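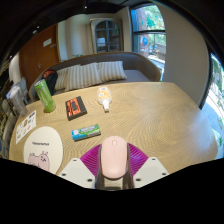 September 2021, Samstag, Werkstatt
Eintrag: Handgreifer, zweiter Aufbau

Kurz, muss um 6 weg. Für Annatjie und Arvid zum Weitermachen, Rest für mich.

Stand von gestern: Greifer lief, aber Finger hakten beim Aufmachen. Immer rechts. Ich dachte erst Feder, war aber die Führung, Grat vom Druck. Mit Schlüsselfeile weg, danach Silikonöl, ganz wenig. Läuft jetzt leicht. Links gleich mitgemacht, obwohl da nichts war.

Seitenplatten: die weißlichen sind die neuen, von Josué gedruckt. Löcher passen diesmal. Beim ersten Satz war das große Loch zu eng, musste aufbohren, und dabei ist mir eine Platte gerissen. Neuer Satz also bitte NICHT nachbohren. Falls Schraube klemmt, erst schauen ob die falsche Länge drin ist (M3x8 und M3x10 liegen durcheinander in der Dose, hab sie nicht sortiert).

Rippenteile in Magenta: anderes Filament gab es nicht mehr. Farbe egal. Die Rippen geben seitlich nach, wenn man schräg drückt, das ist so gewollt, Ismael hatte gefragt. Längs sollen sie steif bleiben. Beim linken bin ich mir nicht sicher, fühlt sich weicher an als das rechte. Evtl. weniger Infill? Josué fragen, ob beide aus demselben Job sind.

Griffproben auf dem Holztisch vor dem Sofa. Erst die rosa Maus, quer gefasst, Finger links und rechts an der Schale. Ist glatt und rundlich, also eher gemein für die Finger. Ergebnis: hält, wenn ich mittig ansetze. Setze ich zu weit hinten an, dreht sie sich weg, Scrollrad nach unten. Zweimal runtergefallen, auf den Tisch, nix passiert. 195 g Zugkraft am Auslöser reichen, gemessen mit der Kofferwaage, also mit Vorsicht genießen. Mehr Kraft bringt bei der Maus nichts, sie rutscht dann nur schneller raus.

Danach:
- schwarze Schachtel in Kassettenoptik: problemlos, Kanten sind dankbar
- das kleine blau-grüne Päckchen: geht, aber man muss es vorher ausrichten. Liegt es schräg, verkantet ein Finger
- grüne Dose: stehend gut. Oberer Rand schlecht, tiefer greifen
- weißlich durchscheinende Flasche, liegend: schlecht. Am Körper zu breit, am Hals zu glatt. Finger öffnen nicht weit genug, fehlen nach Augenmaß 9 mm. Kommt auf die Liste für Version 3

Fingerbeläge: zur Zeit das Zeug von Ornidix, selbstklebend. Löst sich an den Ecken. Habe mit Sekundenkleber nachgeholfen, hält, aber wird hart und dann ist der Sinn weg. Raíssa meint, Streifen aus Fahrradschlauch wären besser. Hab keinen da. Wer einen kaputten Schlauch hat, bitte mitbringen, Größe egal.

Kamera: Halter sitzt jetzt zwei Rasten weiter hinten, damit beide Fingerspitzen im Blick bleiben. Schwarzer Rand rundum ist vom Objektiv, ist ok, den schneiden wir später nicht weg. Unten mittig verdeckt der Greifer selbst einen ganzen Teil, da sehe ich keine Lösung ohne neuen Halter. Annatjie hatte im Juni eine Skizze mit seitlichem Arm gemacht, wo ist die? In der Mappe nicht.

Helligkeit: von rechts durchs Fenster spiegelt es auf der Tischplatte. Automatik regelt dann runter und der hintere Raum säuft ab. Belichtung fest eingestellt, besser. Wert steht auf dem Kreppband am Gehäuse. Wenn abends gearbeitet wird, muss der neu gemacht werden, sonst alles dunkel.

Auslöser: Mikon-Schalter eingebaut, der alte hat geprellt. Kabel ist jetzt fast zu kurz, beim Drehen aus dem Handgelenk zieht es am Stecker. Provisorisch mit Kabelbinder entlastet. Bitte nicht aufschneiden!! Verlängerung liegt bei der Bestellung von Urkbridge, kommt hoffentlich nächste Woche.

Protokoll der Griffe: 8 Durchgänge mit der Maus aufgenommen, 2 davon unbrauchbar (Aufnahme zu spät gestartet, mein Fehler). Die anderen Sachen nur probiert, nicht aufgenommen. Dateien liegen im Ordner Bezerra, Unterordner heißt "maus_quer". Der Ordner "maus_quer_alt" kann weg, aber erst wenn Ismael drübergeschaut hat.

Gewicht: mit Kamera wird es nach nearly einer halben Stunde in der Hand unangenehm, Daumenballen. (sorry, fast, schreibe den halben Tag schon englische Mails.) Griffstück dicker machen? Arvid hat größere Hände, soll mal probieren und aufschreiben, nicht nur sagen.

Offen:
Öffnungsweite vergrößern, Anschlag versetzen
linkes Rippenteil prüfen
Beläge tauschen
Kabel
Skizze suchen
Schraubendose sortieren (ich machs, wenn keiner sonst will)

Nachtrag, schon in Jacke: rechte Schraube am großen Loch hat sich beim letzten Durchgang gelockert. Nachgezogen, aber ohne Sicherungslack, Tube war eingetrocknet. Vor dem nächsten Lauf kontrolieren. Akku hängt am Lader.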